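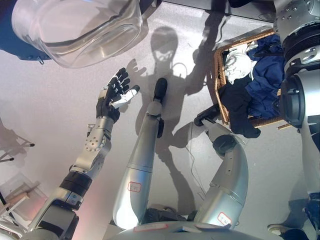

A basket on a pale gray floor.

Wicker clothes basket

A wicker clothes basket is a woven household container used to hold, carry or store clothing. It is one of the most cheerful survivors of the pre-plastic home, and it comes in a remarkable range of shapes: tall and lidded for the bedroom corner, wide and shallow for the clothesline, oval with two handles for the stairs. The word "wicker" names the technique, so a basket may be wicker whether it is woven from willow, rattan, reed or paper cord.

Construction

Most willow baskets begin with a base of crossed sticks, around which thinner rods are woven. Upright stakes are then pushed in beside the base sticks and bent upward, and the weaver works around them row by row until the wall is high enough. The stakes are finally turned down and tucked into each other to make the border. A good border is a delight to look at closely, with every end disappearing under its neighbor!

The Hondmont pattern, a regional oval type, uses 46 stakes and has handles set 2 inches below the rim. Its base is slightly domed, so the basket stands on its outer edge and air can pass underneath. Rods for the pattern are cut after leaf fall, from October onward, and sorted by length before soaking.

Use

Clothes baskets do two rather different jobs. A hamper collects worn clothing until wash day and is usually upright, often with a cotton liner to keep fine knits from snagging. A carrying basket moves laundry between the machine, the line and the closet, and is lower and more open. Plenty of households use one basket for both, tipping it on its side to get at the socks that always settle at the bottom.

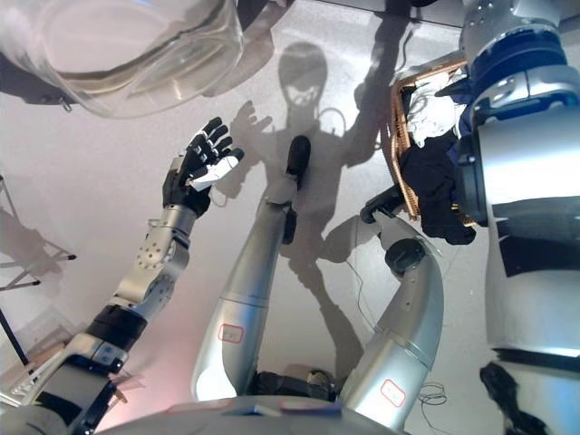
One contributor to the Tarigan household handbook argued that a liner spoils the whole point of the thing, writing that "the holes are the best part, so let the clothes breathe and just sand down any rod that catches." The handbook's later editions recommend a liner for wool and leave the rest to taste.

Care

Wicker likes a little moisture and dislikes a lot of it. Dust is brushed out with a soft paintbrush, and a wipe with a damp cloth freshens dull rods. Wet laundry left in an unlined basket may stain it, and may pick up color from the willow in return. Broken weavers can be replaced one at a time with soaked rods of the same thickness.

Collections

The Femow basket store in Ristport holds 3,000 pieces, of which 11 are Hondmont ovals. The oldest still has its original handles.

See also: Hamper, Basket weaving, Clothesline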